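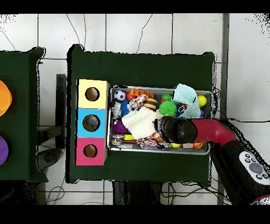 Sorting is the task I keep coming back to when I want to know what a policy has learned. We are at 2363 demonstrations as of this week, all of them teleoperated, and the failures cluster in one place: deformables. Rigid things cause little trouble, and the spiky balls are easy because almost any grasp holds. The white knitted cloth is another matter. It spreads across the middle of the tray and hides whatever lies beneath it, so the operator has to decide whether to move the cloth first or work around the edge. Somkiat moves it. Tahira works around it. The model, trained on both, hesitates.

Clandon — Notes — Data collection

I split the set by operator and trained two policies, same config, same seed. Each one commits early and finishes more episodes than the mixed one did. I don't want to keep two policies, so the next batch has a written rule: cloth first, always, if it covers the center of the tray.

Other changes for the Varik runs:

Episodes over 42 seconds get flagged and reviewed by hand. The tray is reshuffled after every episode. We dropped 13 episodes where the joint log and the video drifted apart.

Tahira thinks the rule will cost us variety. She may be right. I'll post the numbers when the batch is in, probably in June.

Home Notes Hardware Logs About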